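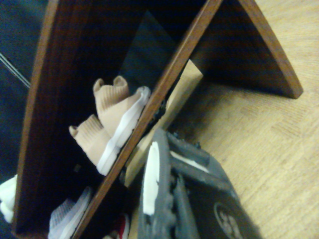
Quick one tonight, dinner's in the oven and I've got 12 minutes.

So the office refit. We've been in the new layout since the start of December and I said I'd write something once the dust settled. Dust has not settled. There's a fine layer of it on my keyboard as I type.

Good stuff first. The booths. Kubiak did them, high backs, grey felt, a little table you can just fit 2 laptops on. I was a sceptic. Took one phone call in there and I was sold, couldn't hear the kitchen at all. Filipa has more or less moved in to the end one and has a plant in it now.

The long bench by the windows, not so much. Lovely colour (mustard, I'd have it at home) but too deep to sit back in unless you're as tall as Kwesi. Everyone perches. My feet dangle. Cushions are on order apparently, teh same cushions that were on order in spring.

Meeting room: seats nine, echoes like a pool. Corentin wants ceiling panels, the ones Seltitz makes, and there's been a quote. Haven't seen it. Saw his face after he read it.

Also the lights. Motion sensors. Sit still for a bit, say reading a 60 page tender, and you're in the dark waving your arms over your head. Anikó has asked for the timer to be set longer. Fingers crossed.

Would I go back to the old rows of desks? No. Not for a second. But somebody please sort out the coat hooks, there are nine of us on that side and the coats are on the printer.

More on the desks another time, and I still owe you all the Prindine chair reveiw. Timer's going.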